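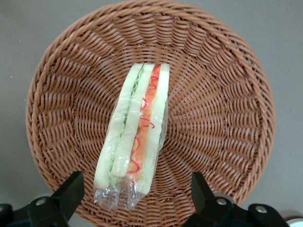

Why does the grasp planner keep choosing the loose end of the film when there is a perfectly good sandwich to hold?

The score map rewards strong edges in the colour image, and crumpled clear film gives off more of those than bread does. The planner takes the brightest patch it can reach and calls it an object. Depth is no help at that end either, as it partly reads straight through to the wicker.

February 13, 2026

I spent most of today on that one question, so I'm writing it down at length while it is fresh, and with apologies to whoever has to read my notes on Rukach next.

Rukach (our grasp scorer, for anyone joining from the Saber side) was tuned on boxes and fruit, and it has never had to deal with a thing like this: long and narrow, wrapped tightly for most of its length and then bunched up at one end, lying in a basket whose own weave is full of curls and ridges. I do love that basket, but it is a dreadful background. The braided rim alone was giving us a whole ring of false candidates until I raised the height cut-off, and the spiral on the walls still makes the odd one, mostly on the right-hand side where the pattern is strongest.

Things I tried, in the order I tried them.

First, a plain penalty on highlights. Anything near white in the wrist view gets its score halved. It worked on the crumpled end and then went and punished the glossy streaks along the bread as well, so the best candidate jumped to the basket floor. Reverted.

Second, using the segmentation mask from Prollis and keeping only grasps whose centre falls well inside it. Much nicer! The mask takes in the crumpled end too, so I shrink it by 5 pixels and then keep the largest piece that is left. The thin bits drop away and the bready part stays. The orange filling seems to anchor the mask very well, I suppose as there's nothing else that colour in view.

Third, closing direction. The sandwich lies nearly upright in the wrist view with a slight tilt, so the fingers should close across its short side. Rukach was getting this right on the body and wrong on the loose end, where it had no long axis worth the name and more or less picked an angle out of a hat. I now fit the axis to the shrunken mask once and hand it to every candidate, which is simpler than what we had, and I feel a bit silly for not doing it in August when the same trouble came up with the wrapped pens.

I ran the whole lot back over the saved logs tonight. Out of 1198 stored views, the top candidate lands on the body of the object in 814 with the new settings. I haven't gone through the failures properly. A fair number seem to be views where the film flap on the side gets joined to the mask and drags the centre over with it, but please don't quote me on that until I've looked at more of them.

Still to do, or for someone kinder and more awake than me:

- The mask from Prollis arrives 2 frames late when the arm is moving. Fine when we stop over the basket, not fine for the closing approach. Check the time stamps before blaming the network.
- Force limit. The default suits boxes and is surely too much for anything with layers. I've put a lower one in the Brirarance config but haven't run it on the arm.
- The height cut-off for the rim is typed in by hand at the moment. It ought to come from the depth fit.
- Rename the "shiny" flag, it doesn't do what it says any more.

The branch is pushed and the config is in the usual folder. If you pull it, rebuild Rukach first, or it will quietly carry on with the old axis code and you'll lose an hour the way I did before lunch.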